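今天去了Warkedstead的开放日,憋了一路回来,趁还没忘赶紧写下来。会有点长,大家凑合着看,泡杯茶慢慢翻吧。

先说怎么去的。上个月在朋友那里听说Warkedstead每年会开放一天给外面的人看,要提前填表,我填的时候还以为早就没名额了,结果第二天就收到了回信。信里让穿平底鞋,别带大包。我两条都没做到(包是真的大,里面还塞了给孩子买的雨靴),门口的小姑娘很客气地帮我存了。

签到是2018年5月5日早上九点半开始,我九点就到了,在楼下买了个包子,站着吃完。排在我前面的是一对从外地坐火车来的父子,儿子念初二,一路跟他爸讲减速器,爸爸一路点头,我看他八成没听懂,跟我差不多。

我们这一组17个人,带队的叫Prakash Fernandes,中文说得特别好,偶尔卡在一个专业词上就用手比划。他在Gretoven做了好多年机械手,说话慢悠悠的,谁问什么都认真答。有位阿姨问他家里的碗是不是机器人洗的,他说是他洗的,他太太可以作证。大家一下子就放松了。

第一站讲的是手指。我以前总以为难的是胳膊,要有力气,要转得准嘛。Prakash说胳膊这件事行业里已经做了很久,大家夜里睡不着的多半是末端那一小截:夹什么,用多大劲,夹住以后怎么知道自己夹住了。 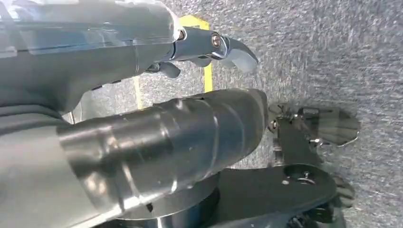 他还让我们做了个小实验,每人闭上眼睛,用两根手指从口袋里摸一枚硬币出来。你们现在也可以试试!我摸出来的是一颗扣子,完全不知道什么时候掉进去的。他说你看,你没看见,手指已经告诉你这个不对了,边上有孔,太轻。机器人要学会的就是这个"不对"。这句话我在回来的地铁上还在想。

地上贴着黄胶带,进门的时候就交代过了,站在外面看,手也别伸过去。我这种看什么都想凑近的人,整整一上午都在管自己的脚。那个初二的孩子倒是规矩得很,蹲在胶带外面看了好久,他爸叫了两次才起来。

中间休息了一会儿,有茶有饼干。我跟同组一位做汽车配件的大哥聊起来,他从厂里请了半天假过来,就想看看装配这一块。他说他们线上有一道工序,是往钣金件上装小零件,工人干久了手腕都疼,换了几次工装也没根治。他问得比我们都细,节拍多少、换一种件要调多久、坏了谁来修,本子上记得密密麻麻。

下半场换了Arsalan Mohmand来讲,Jamedus的,年轻,语速飞快,跟Prakash正好反过来。他一上来就说,今天有可能不成功,不成功也请大家看完。我一听就喜欢上他了。看过太多演示,都是音乐一响灯光一打,万事顺利,回家什么也没记住。

他讲的是五指的灵巧手。他说两指夹爪便宜、皮实、好维护,能用它解决的活儿就别上五根手指,好多客户一来就要最像人的那种,他反而要先劝一劝。可是有些活儿,东西的形状不规则,边上有缺口有翻边,得有手指搭着、有手指顶着,那就另说了。 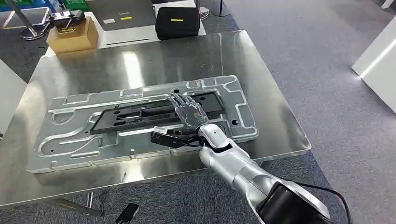
配件大哥听到这里整个人都往前倾,我在旁边拉了一下他的衣角,怕他过线。他回头冲我不好意思地笑,说这跟我们厂里的件太像了,就是我们的还要再厚一点。

他问Arsalan,冲压件反光这么厉害,机器看得清吗?Arsalan说这个问题问得好,不锈钢桌面配上金属件,头顶再来一排灯,对相机来说确实头疼,一块亮斑看上去可能像个洞,一个洞看上去又可能像块污渍。所以光靠看不够,还得靠摸,又绕回上午Prakash讲的手指了。两个人事先应该没对过词,但是接得特别顺。

我也鼓起勇气问了一个外行问题:那它要是捏坏了东西怎么办?Arsalan说会先把力的上限设得很低,宁可夹不住,也别夹坏,然后一点一点往上加。他说他们调一个新动作,改上30遍是常事,有一回改到第48遍,半夜两点,全组人去吃了顿烧烤。他讲烧烤讲得比讲力控还仔细,哪家的茄子好吃都告诉我们了(我记下来了,想要的私信我)。

还有人问会不会抢饭碗,这种场合总会有人问的。Arsalan没绕弯子,他说有些岗位会变,他不敢打包票说都是好事,他自己的舅舅就在流水线上干了半辈子,过年吃饭也会问他同一个问题。他说他能做的是先挑那些伤手伤腰的工序去做。配件大哥点了点头,没接话。我觉得这段是整个上午最安静的时候。

散场前有个留言环节,发了张小卡片,写你最想让机器人帮你干什么。我写的是套被套。偷看了一眼旁边,那位问洗碗的阿姨写的也是套被套!我俩当场握手。初二的孩子写了满满一张,还画了图,Prakash蹲下来跟他聊了好一阵,最后把自己的邮箱留给了他。

说几句实用的,给以后想去的朋友。场地铺的是地毯,走一上午不太累,不过能坐的地方不多,腰不好的自己掂量一下。讲解是中文,资料有一半是英文的。七岁以下的小朋友不让进内场,所以我家那个没去成,回来一直生我的气,雨靴也没哄好。

回来翻桌上那本小册子,才发现下午还有一场Csonka的,讲移动底盘,我完全漏掉了,可惜死了。有没有下午去的朋友?求一份笔记,手写的拍照也行,字丑没关系,我的更丑。

册子上还说十月会再办一次,名额和报名方式还没公布。我已经跟配件大哥加了微信,他说到时候想带两个班组长一起来。我就想带我爸去,他退休前是钳工,一辈子跟铁皮打交道,晚饭时我给他讲了半天,他只问了一句:那手指头磨坏了,换一根多少钱?我答不上来。Arsalan如果刷到这条,麻烦回我一下,老爷子等着呢。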